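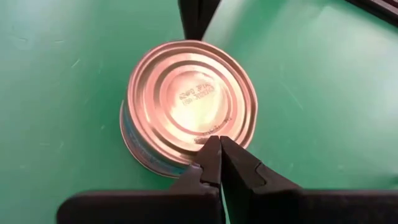
Amparo Huanca has sorted canned food for the Haverford pantry for eight years, and she still starts every can at the lid. The label tells you what the food is, she says, but the lid tells you how the can has been treated. On a short round can, the kind tuna comes in, she looks first at the pressed rings, which should step evenly from the rim to the disc in the middle. The printing on the disc comes next. It is often two short lines of dark characters set at an angle, and with the light bouncing off bare metal it can be hard to read.

"I tilt it until the glare moves," she says. "If I still can't read it I put it to one side and come back. You don't guess at a code."

People confuse the code with a date, she says. Some cans carry a plain date and some carry only a string of letters and numbers that means something to the packer. The pantry keeps a binder with notes on the ones that come in most. It was started by Bernd Wegener, who ran the shelves before her, and parts of it are still in his handwriting.

"Bernd wrote everything down in pencil. I've gone over some of it in pen. If a code isn't in the binder, we write to the company, and most of them answer. It can take a while."

Her other rule is about dents. A shallow dent in the side wall is usually fine. A dent that touches the rim or a seam is not, and neither is a lid that bulges or gives under the thumb. Those cans are thrown out, even when the food inside is the expensive kind.

"I had a man argue with me over a can of salmon once," she says. "He'd brought it in himself and he wanted it on the shelf. The seam was bent. I told him thank you and I threw it away after he left."

The pantry took in 275 small cans in February, more than it had room for. Fish made up most of it. Huanca says small cans are harder to store than tall ones. They slide when stacked high, and a person reaching for the back of the shelf tends to bring down the front. She limits stacks to five.

She likes to lay a batch out on a table before anything gets shelved, with some cans flat so the labels face her and others up on their rims so she can see the lids. Red, blue and green labels end up next to each other in no order at all. The sorting by type comes later.

"When you do it straight out of the bag you miss things," she says. "On the table I can see which ones have a pull tab and which ones need an opener. That matters to people. Some of the folks who come here don't own a can opener, or their hands hurt."

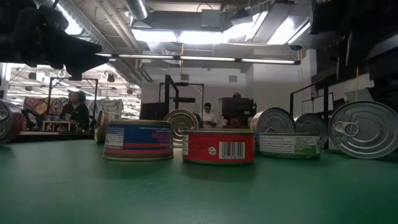 Who gets what

Cans with pull tabs go on a separate shelf near the door, at waist height. Amna Hayat, who packs the bags that go out at 7 in the evening, takes from there first for anyone living in a motel room or a car. Everyone else gets a mix.

Hayat reads the nutrition panel more than the front of the label. Several families have asked for less salt, and she keeps a short list taped inside the cupboard. "The print is tiny," she says. "I bought reading glasses for this job. I don't need them for anything else."

She and Huanca disagree on one point, which is whether to turn every label to face out. Hayat thinks it saves time when she packs. Huanca thinks the cans get turned around again within the hour.

"She can face them if she wants," Huanca says. "I won't stop her."

Asked what she would like more of, Huanca says beans, and fruit in juice. She would also like people to stop peeling off the labels to save them for store promotions. The pantry cannot hand out a bare can, whatever the donor says is in it.

New shelves are due to go up along the back wall this spring, with a lip on the front edge to hold the short cans in place. Until then the extra fish stays in boxes under the table, oldest dates on top.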